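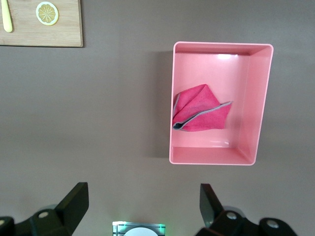

Week 7: Learning from demonstrations when the object won't hold still

Reading for this week: chapter on behaviour cloning in the course reader, plus the Plirna task notes on the shared drive. Please read the notes before the tutorial and not during it. We can tell.

1. Why cloth in a bin

Rigid objects have six numbers for their pose. You estimate them, you plan a grasp, you go home. A cloth has as many numbers as you have patience for, and it rearranges them every time somebody lets go of it. Most of the Futow pipeline from Week 5 assumed there was a pose to find, so it does poorly here, with great confidence.

The bin makes it worse. Walls limit the approach angles, and a glossy plastic interior throws glare and reflections back at a wrist camera. When bin and cloth are both some sort of pink, colour segmentation will happily hand you the bin. A contrasting hem is a gift to the vision system. Use it while you have it, then explain in your report what happens on a plain cloth.

2. What the policy sees

Input: one wrist image, gripper opening, joint angles. Output: a chunk of 40 future actions, of which we execute the first part and then query again. The fingers stay in view at the bottom of the image, and you should resist the urge to crop them out. Groups do this every year in the name of efficiency. Mazza, our baseline, learns a good deal of its sense of distance from where the fingertips sit relative to the target, and without them it closes on air.

A wrist view also moves with the arm, so the same cloth looks different from every approach. This is a nuisance for classical tracking and quite handy for cloning, as each demonstration supplies many viewpoints of the same fold.

3. Clutter

Anything near the bin (a cutting board, a toy knife, a toy lemon slice) is there for the policy to ignore. It will not ignore it unless the training set gives it a reason to. If the lemon slice is always up in the left corner when the cloth comes out of the bin, your network may decide that citrus is the cause. Psychologists have a name for this and so does your marker.

Shuffle the distractors between episodes. Leave them out of some episodes altogether.

4. The result worth arguing about

We trained the baseline on two sets of the same size, 147 demonstrations each. In set A, every episode began with the cloth dropped in afresh. In set B, a third of the episodes began just after a failed grasp, with the gripper low in the bin and the cloth shoved against a wall. Set B did better on held-out starts, and most of the gain came from second attempts. First attempts were about as mediocre in both.

The usual explanation is compounding error: the policy drifts off the states it was shown, and tidy demonstrations never show it the way back. The duller explanation is that set B simply has more cloth-near-wall images in it. We have not separated the two. Fatbridge, the larger set, has 3,763 episodes and could settle the matter, if someone labels the recoveries.

5. For the tutorial

Bring a sketch of where you would grasp a bunched cloth from a single wrist view: a raised corner, a fold, or the hem. Corners are easy to see and easy to lose. Folds hold well but tend to bring up the whole bundle, which is fine for emptying a bin and useless for folding afterwards.

Decide also what counts as success, in writing, before you run anything. "Cloth out of bin" and "cloth out of bin, bin still on table" have been known to give different percentages.

Lab machines lock at 5 pm. Save your checkpoints somewhere other than the desktop.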